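Clubs > Claltitia Robotics > Meeting Minutes
3 min read
14 shares | 2 comments

Claltitia Student Robotics Club
Minutes of the regular meeting, July 2, 2026
Borbély Hall, second floor lab

Quorum was met. The minutes of the previous meeting were approved with one correction: the spare power supply belongs to the club and not to the physics department.

1. Crayon sorting project 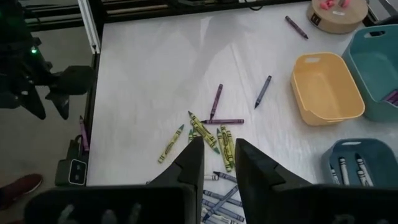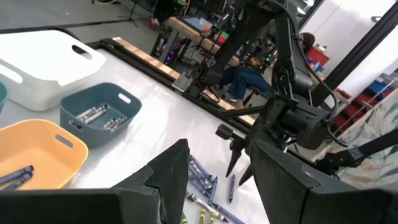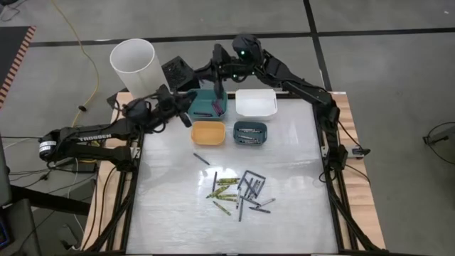 The software group reported that 237 sorting runs have now been recorded and saved to the lab server. The club still has no agreed rule for what makes a run good, and two members have been labeling them differently. One keeps a run if every crayon ends up in a bin. The other also wants the colors kept apart. There was a long discussion about the lighter crayons, in which a member pointed to the first picture, where the white ones are in the blue basket but another white one is lying by the light blue pile. It was agreed that white and light blue are separate colors for labeling purposes. The yellow-green crayons are one group even where the wrappers do not match exactly.

Decision: a run counts as good only if the colors are kept apart. The earlier runs will be relabeled before the next meeting.

The arm group asked that bin positions be fixed. At present each operator sets the bins where it suits them. A motion to use the two-by-two layout in the last picture, with the white bin at the back right, was carried. Positions will be marked with tape under the paper. The group will also write down the start position for both arms, as this was left out of the setup sheet.

Operators are reminded that a turn is 30 minutes and that the next person on the sheet may ask them to stop. Several turns ran over in the past two weeks.

2. Zillska student competition

Registration closes in August. The rules were read out. Teams must bring their own table and must be able to set up without outside help. The sorting event does not say whether broken crayons may be replaced during a run. The secretary will write to the organizers and ask.

It was noted that the practice schedule has no one down for mornings. A new sheet is posted on the lab door.

3. Budget

The account stands at $2,746. The bill from Graltico for replacement gripper parts has been received and was approved for payment. A request for a second monitor was put off until travel costs are known. A request for more crayons was approved without discussion.

4. Open house

Almost 30 people signed the guest book at the open house. Most questions were about how long it takes to learn to drive the arms. Members would like a short handout next time. The outreach group will write one, single page, no diagrams.

5. Other business

The lab door was found unlocked twice. The last person out signs the sheet.

Cables at the left side of the table need to be tied up before the next practice. The arm group will do this.

The room booking for Borbély Hall has been renewed through the end of August on the same terms.

Action items
- Relabel earlier runs: software group
- Tape bin positions, write start position for both arms: arm group
- Tie up cables: arm group
- Letter about broken crayons: secretary
- Pay Graltico: budget officer
- Handout draft: outreach group

The meeting was adjourned. Minutes taken by the secretary.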